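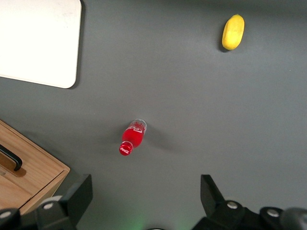 Kurneck Survey Finds Little Support for the "One Drawer" Desk

NASLOW, March. Home storage retailer Kurneck today released the results of a survey on small desktop drawers, and the company says the numbers do not flatter its own industry.

Kurneck asked 1,481 customers who had bought a single-drawer desktop cabinet whether it kept their work surface clear. Only 285 said yes. Most of the others reported that the drawer filled up in the first month and the tabletop went back to the way it was.

"We have all read the claims on the packaging," said Dalal Qaisi, head of product at Kurneck. "A wooden box with a drawer in it does not tidy anything. Somebody still has to pick up the bottle and the lemon and decide where they go, and a lot of people would sooner leave them on the table."

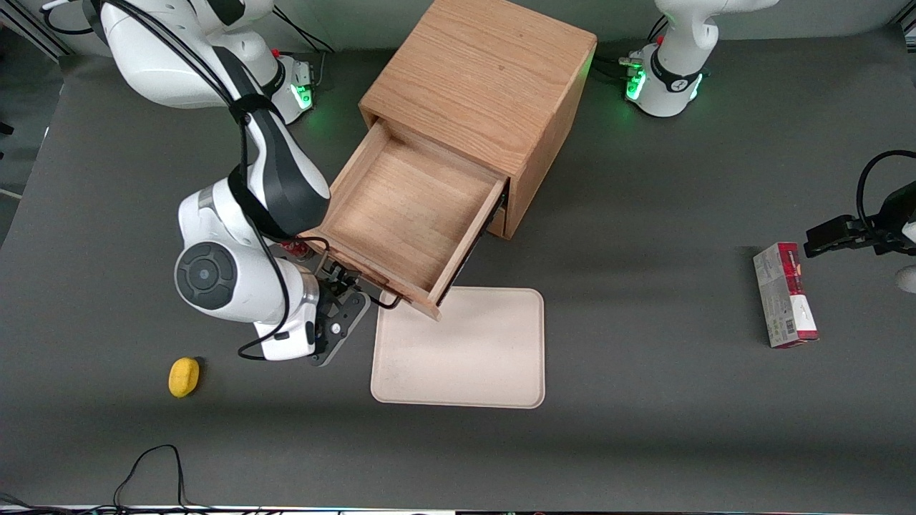 The company also looked at the flat tray, often sold alongside a cabinet as a "landing zone." Kurneck is dropping that phrase from its catalog. Customers who owned a tray said they put things next to it about as often as on it, and a drawer pulled out over a tray makes the tray harder to reach.

Raghda Yammine, who ran the survey, is cautious about her own results. "These are people describing their own desks, so I would take all of it with some salt," she said. "I would still trust it over a promise of a calmer morning."

Kurneck will go on selling its wooden drawer cabinet. The new product page lists the inside measurements of the drawer first and makes no mention of productivity. Customers who find the drawer too small may return it, opened or not.

Press contact: Maya Khoury, Kurneck press office, Naslow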